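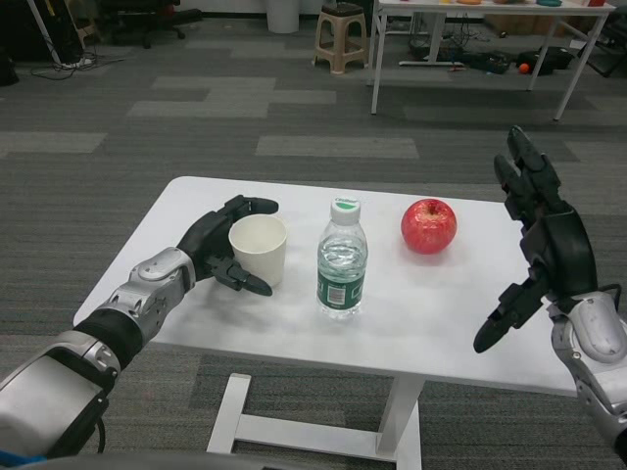
Cup, bottled water, apple.

The Trullow Walk: Questions We Get Every Year

Last updated in August. If your question isn't here, try the contact form, which goes to a real inbox that gets read most evenings.

Is it a race?

No. There are no bibs, no chips and no podium. You'll get a finish time if you ask for one, written on the back of your route card in whatever pen is lying around. A certain number of people turn up every year in very small shorts and treat it as a race anyway. Please step aside and let them have their fun.

How far is it?

From the Trullow parking lot to the finish at Brorkivgate takes most people between five and seven hours. We stopped printing an exact distance after the argument over whether the loop around the reservoir should be measured from the path or the bank. Your watch will give you a number. Your friend's watch will give you a different one. We support you both.

How much climbing is there?

2,401 feet in total, most of it before lunch. The high point is Potgieter Hill, at 2,071 feet. The old sign at the top has a different figure on it and we know. It's not our sign.

How hard is it?

If you can walk all day and still be polite at the end of it, you'll be fine. If your longest walk lately has been across a mall, start in spring with something shorter and work up. The steep part above the quarry is a proper slog and the descent on the other side is worse on the knees. Everything after that is farm tracks and gravel, and a stretch along the county road that we'd remove if the county would move the road.

What does it cost?

$49, which covers your route card, the checkpoints, the soup at the end and the bus back to Trullow. It doesn't cover a T-shirt. We did T-shirts once and still have most of the mediums.

Can I get a refund?

Up to the end of the month before the walk, yes, in full. After that you can pass your place to someone else, as long as you tell us the name. "My brother-in-law will be me" isn't telling us the name.

What time does it start?

The gate opens at 6:30 in the morning and closes at 7:45. Set off whenever you like in between. Arriving at 7:44 and then looking for the restroom is a popular approach, and the people who take it usually finish in the dark.

Is there a cutoff?

You need to be past the Zunton checkpoint by 2 in the afternoon. If you're not, we'll ask you to take the bus from there. It's the same bus as the one from the finish, with more legroom and less talking. No shame in it. The heater works on that end of the route, too.

What should I bring?

Shoes you've already worn for at least a few long walks. A rain jacket, including on the years the forecast is lovely. Something warm for the top of Potgieter, where the wind has opinions. Socks, and then more socks. A phone with some charge left in it, though there's no signal between the quarry and the ridge. A headlamp if you know you're slow.

Do not bring a speaker. We can't believe this needs its own line, but there was an incident.

What do I get at the checkpoints?

Water at all of them. Fruit at most. Tea and something baked at Zunton, where the standards are high and the competition between bakers has become slightly frightening. If you have allergies, bring your own food and enjoy it without having to question anybody about walnuts.

How much water should I carry?

Start with a full bottle and top it off at every stop, even if you don't feel like it. The stretch over Potgieter has no water at all, and it's the stretch where people want it most. Sipping as you go beats draining the whole thing at the summit and then sloshing down the far side. On warm days carry two bottles. A sports drink is fine if you like them. Coffee counts for morale only.

And eat before you're hungry. By the time you're staring hard at a stranger's sandwich, you've left it too late.

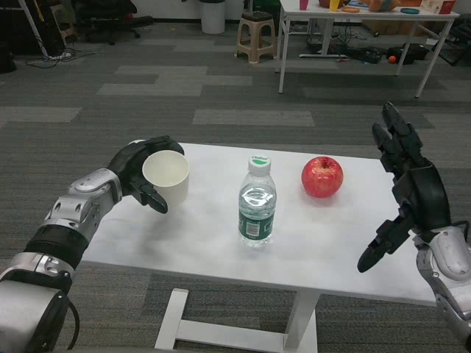 Dagmar Paulík wrote in to say that we're too gloomy about coffee, that she has walked the whole route on two thermoses and a cheese roll, and that the real problem over Potgieter is people who save all their food for the top and then find it too windy to unwrap anything. We're leaving the coffee advice where it is. She's right about the unwrapping. Eat at the wall, before the last climb, while you still have use of your fingers.

Can I bring my dog?

Yes, on a leash, all the way. There are sheep for much of the route and the farmers are doing us a kindness. Dogs walk for free and are welcome on the bus if they've dried off a little. The soup has onions in it, so please don't share.

Can I bring my kids?

Anyone under 16 needs an adult walking with them, and we mean with them, as opposed to a mile behind and shouting. We don't recommend it for kids younger than ten unless yours are made of rope. The short route turns back at the quarry and suits most families. It has its own bus, its own soup and none of the wind.

Will I get lost?

Probably not. The route is marked with yellow arrows, and the card has written directions that make sense once you've gone wrong and come back. The one tricky spot is after the second cattle grid, where the obvious path goes left and you don't. If you find yourself in somebody's yard, say sorry, shut the gate and go back to the grid.

What if the weather's awful?

We walk in rain. We don't walk in lightning, ice or fog so thick that the arrows vanish. If we have to call it off, there'll be a note on the front page by 5 in the morning, and your entry moves to next year. Drizzle is not awful. Drizzle is the usual.

Where do I park?

In the field behind the Trullow parking lot, which is not the Trullow parking lot. The lot itself is for the buses. If you park there you'll be asked to move, and it will be done over a loudspeaker with your license plate read out slowly.

Is there somewhere to shower at the end?

There's a tap.

Can I drop something off to be picked up at the finish?

One small bag per person, labeled, handed in at the gate before you start. Dry shoes are a good idea. Nothing breakable and nothing you'd cry over. Unclaimed bags stay in the Brorkivgate hall until Christmas, and at the moment the hall owns three very nice umbrellas.

Do I get a medal?

You get soup.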